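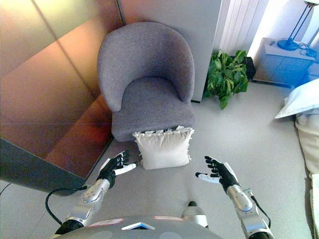
Soft stuff with a two-arm setup – how many examples did you need?

gantrygoat
Long-time reader, second post. I've been recording teleop episodes for a pillow task and I need somebody to tell me if my plan is dumb before I sink another couple of weeks into it.

The task is simple to say. Throw pillow is on the floor in front of the tub chair, both hands go down, pick it up, put it on the seat. The operator drives both arms and we record the head camera plus all the joint positions. So far I have 40 episodes I'd call good. The policy I trained on them reaches for the pillow just fine and then does this awful little pinch at the ruffle and comes up with nothing. Over and over!

The plan is to keep going with the same pillow and the same chair until it stops doing that, then start changing things. My partner on the Trultemow project thinks I should be changing things right now. Who's right?

beltdrive_betty
Your partner. Sorry!

40 of nearly the same thing is 40 copies of one example. Where does the pillow start each time? If it's always propped on the front of the seat like in your picture, the policy has learned one pose and it's guessing at the rest.

gantrygoat
Mostly propped, yeah. I'd say it starts leaning on the seat in 33 of them and the others are flat on the floor. I did it that way thinking the leaning ones would be easier to get under.

oldsolder
Going to disagree with betty a bit. I ran a towel task at Rowlands for most of a year and the biggest jump we ever got came from making the demos more alike. Same approach, same order of hands, same speed. We had three operators and each one had their own way of grabbing, and the policy averaged them into a way of grabbing that no human being would ever use. A pinch at the edge that comes up empty sounds an awful lot like that to me.

How many people drove those 40?

gantrygoat
Two. Me and my partner. And okay, now that you say it, I scoop from the sides and my partner goes for the top edge with one hand and then brings the other one under. Hmm.

beltdrive_betty
Well there's your pinch.

I still think we're both right, though. Vary the start, keep the strategy the same. Those are different knobs and people mix them up all the time. Pick one grasp, write it down on a card, tape it up where the operator can see it, and then put the pillow wherever you like.

mossy_servo
Jumping in with a question about the hands. Are you starting every episode with the fingers spread like that? I used to let people begin from wherever the last one ended and it was a mess, the first second of every recording was garbage. Now we have a home pose and a beep.

gantrygoat
Open hands, one on each side of the pillow, that's the pose I was going for. No beep but I love the beep. I'm stealing the beep.

How strict are you about it? My left hand and right hand don't land at the same height most of the time.

mossy_servo
Not strict at all, a little spread there is good for you. I only throw one out if a hand starts closed or if it's already touching the pillow.

quillandgear
Can I be the annoying one? The room worries me more than the pillow does. You've got a white pillow on the bed too, over on the right, and a gray chair on a light gray floor with a gray wall panel behind it. If your camera sees the bed pillow in every single episode, the policy may be leaning on it as a landmark and you won't find out until you make the bed differently. We got burned by exactly this in June. Somebody moved a plant and our success rate fell off a cliff.

oldsolder
I have heard the plant story from you before and I still only half believe it.

quillandgear
Believe it! We put the plant back and the numbers came back. I have the logs.

gantrygoat
Ha, well, I have a plant in the corner too, so now I'm nervous. I could turn the base a little between batches so the bed and the radiator sit in different parts of the view? That's a lot easier for me than moving furniture. That cabinet on the left is not going anywhere.

quillandgear
Turning the base is great. Do it every few episodes and don't be neat about it. Lights as well, if you can. The cabinet is pretty shiny and it throws a shadow on the floor near your left arm. Record some with the lamp on, some with it off, some with the blinds different.

beltdrive_betty
+1 on lights. Cheapest variety there is.

While we're picking on your picture – that black cable looping out from the left forearm and down across the floor would make me twitchy. Has it ever gotten between the hand and the pillow?

gantrygoat
Yes, twice that I noticed, and I tossed both. I've been meaning to clip it up closer to the arm.

mossy_servo
Clip it before you record more, not halfway through. If half your set has the loop and half doesn't, you've added a difference you didn't plan.

oldsolder
Disagree again, sorry. If it's going to be clipped from now on then the new ones match what the robot will look like at test time and those are the ones that count. Keep the old ones for pretraining or whatever and move on.

mossy_servo
I mean, we're both telling him to clip it.

gantrygoat
Okay, okay, clipping it. Let me write down what I've got so far and you can yell at me.

One grasp only, the side scoop, both operators. Card on the wall.
Home pose with open hands and a beep.
Pillow starts leaning, flat, rotated, and partly turned over, in random order off a list so I don't drift back to my favorite.
Turn the base every few episodes.
Lamp on and off.
Cable clipped first.

I can do 18 episodes in a session before my wrists complain. Does that sound like a sane batch size, train after each one and look?

beltdrive_betty
Train after every other batch, otherwise you'll spend your life staring at curves. But yes, sane.

Also record some recoveries! Start with one hand already slipped off, or the pillow half on the seat and tipping. Your policy is going to miss, and right now it has never once seen what to do after a miss.

gantrygoat
Never thought of that, and I've been deleting all my fumbles. Ugh. I hope they're still in the trash folder.

oldsolder
Keep the fumbles where you fixed it, delete the fumbles where you gave up. And label them. At Rowlands we had a folder called misc and I don't want to talk about it.

quillandgear
Are you scoring by hand? We use a plain spreadsheet, one row per try: where it started, which hand touched first, did it end up on the seat. Took the arguing out of it for us, mostly.

gantrygoat
By hand in a notebook, but a spreadsheet it is. Cable's clipped as of ten minutes ago, by the way, and it looks way better. First batch with the new card tomorrow morning, I'll post the scores in this thread when I have them.

mossy_servo
Tell us how the beep goes.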